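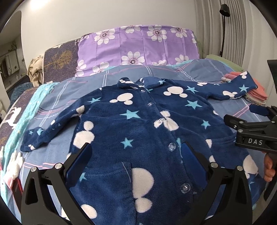 **Figure 2.** Fleece one-piece laid front up on the bed before folding. Tisstead subset, infant garments.

### 4.2 Infant one-pieces

Garments for infants made up a small share of the laundry recorded in the Tisstead households, but they took up a large part of the coding effort. Of the 1245 items in the full record, 74 were one-piece suits of the kind shown in Figure 2. We treat them separately here as the folding categories used for adult clothing in Section 3 could not be applied to them without change.

The difficulty lies in the shape of the garment. A shirt has a body and two sleeves, and most people fold it by bringing the sleeves in and halving the body. A one-piece adds legs, and the person folding has to decide whether the legs are dealt with before the sleeves, after them, or together with the lower body. Thick fabric adds to the problem. The suit in Figure 2 is a plush navy fleece with a collar and a front placket closed by four clear snap-style buttons, and both the collar and the placket make a ridge that the folder must either work around or press flat. Suits in thin cotton were commonly rolled, whereas fleece suits were folded in all but a few cases.

Three coding rules were added after the first pass in August:

1. The starting layout is coded from the position of the sleeves at the moment the first fold begins. Sleeves need not match. In Figure 2 one sleeve is stretched straight out to the side and the other is angled upward, and this layout is coded *uneven*.
2. Fastenings are coded *closed*, *part closed* or *open*. Closing a fastening during folding is entered as a separate step.
3. Pockets are noted when their seams can be made out, as with the two curved seams on the lower front in Figure 2, but are not used in the fold code.

Surface was recorded for every item. Beds were the most common surface for infant garments and were used for 36 of the suits. A bed gives enough room to lay the sleeves out in full, and finished items can be stacked within reach, as with the folded towels beside the pillows in Figure 2. Its drawback is softness. The sheet wrinkles under the hand and the lower layer of the garment can shift with it, so that edges lined up at the start are no longer lined up once the fold is pressed down. Folders working at a table made fewer corrections per item, although they more often left part of the garment hanging over the side.

Printed fabric had a minor effect on coding. Large light shapes on a dark ground, such as the white head silhouettes and pale blue stars on the navy suit, made it easier to follow which panel had been turned over. Plain dark fleece was harder to follow, and most disagreements between coders arose there. All such cases were settled by joint review (Geraghty and Akgül), with Manalo deciding where the two could not agree.

Suits with built-in feet were kept in the same category as those without. Hooded suits were moved to outerwear and are discussed in Section 4.3.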